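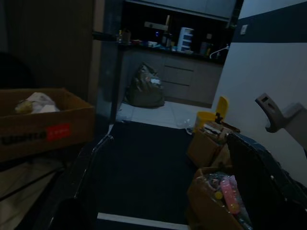 Fallovura adds printable farmyard set to its free clip art library

Fallovura, the clip art site run by the small drawing studio Lo Presti, has put up a new set of printable farm drawings for schools and home use. The set went online on Monday and has 93 pictures, all in the thick-outlined cartoon style the site is known for.

The drawings cover hens, sheep, tractors, gates, vegetables and farm tools. Each one comes in two versions, one in full colour and one in plain black line for colouring in. They can be saved as single files or as a set of 14 ready-made sheets laid out for A4 paper.

Guido Colombo, who drew most of the set, said teachers had been writing in to ask for simpler shapes. "The old tractor had far too many small parts," he said. "On a school printer it came out as a grey lump. I've redrawn it with 18 lines and it prints properly now."

The pictures are free for worksheets, posters, party invitations and other non-commercial work. Anyone who wants to use them on goods for sale will still need a paid licence, which is handled through the studio's other site, Jolance. The price of a licence has not changed.

Fallovura has also altered its download page. Visitors no longer need an account to save a single picture, although one is still needed for the full sheets. The search box now accepts plurals, so a search for "sheep and lambs" brings up both — the old version looked for the exact file title and often found nothing.

Older drawings are being sorted at the same time. Gemma Carbone, who looks after the library, said 800 pictures had been given new labels so far, starting with birds and flowers. Duplicates are being taken down, and links to them will lead to the version that has been kept.

Some of the seasonal drawings are still in the old file format and may open slowly on phones. Carbone said these would be replaced by July.

A second set, on boats and harbours, is being drawn now with the lettering artist Narska. It will include an alphabet of signal flags in colour and outline.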